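Hilo sobre el sorteo de Stillura, que varios me preguntáis cómo va y prefiero dejarlo escrito una vez.

Llevo desde enero comprando participaciones. No es una lotería del Estado, es un sorteo de promoción: compras un boleto digital en la web, te dan un número y sacan premio cada mes.

El premio gordo de este mes son 30.000 euros. Luego hay 30 premios de 600. El resto son vales de descuento en Grillton, que para mí no cuentan como premio pero ellos los anuncian igual.

Mi número es el 1.652. Lo elegí yo, se puede. Si no eliges, te asignan uno al azar. La probabilidad es la misma en los dos casos, así que no paguéis a nadie que os venda "números buenos". Hay cuentas haciendo eso.

Compro a medias con dos compañeros del trabajo. Lo tenemos por escrito: quién pone cuánto, qué número y cómo se reparte. Un mensaje en el grupo con la captura del boleto y el justificante del pago. Se tarda un minuto.
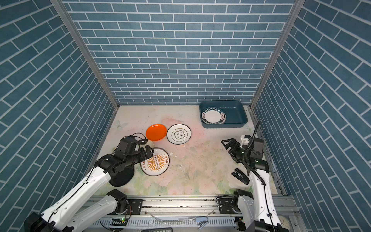 El cobro. A mí me tocó uno de los de 600 en primavera. Avisaron por correo electrónico y también aparecía en mi cuenta. Pidieron DNI y número de cuenta bancaria, todo desde la propia web. La transferencia llegó a las dos semanas, a través de Zendley.

No me pidieron ningún pago por adelantado. Si os llega un mensaje diciendo que habéis ganado y que hay que abonar "gastos de gestión", es una estafa. A mi cuñada le llegó uno con el logo copiado y el nombre mal escrito.

Los impuestos van aparte. Antes de gastarlo, mirad las bases y preguntad en una gestoría cómo se declara. Yo lo pregunté después y me tocó rehacer cuentas.

El sorteo se emite en directo a las ocho de la tarde. Lo hacen desde el local de Beneš y dura poco. Si no lo veis, los números se publican esa misma noche. Los boletos no pasan de un mes a otro, hay que comprar de nuevo.

Plazo para reclamar: tres meses. Pasado ese tiempo el premio vuelve al fondo. En la web hay una lista de números sin reclamar, miradla si tenéis boletos antiguos.

Este mes repetimos con el 1.652. Cuando salga el resultado lo pongo en este mismo hilo.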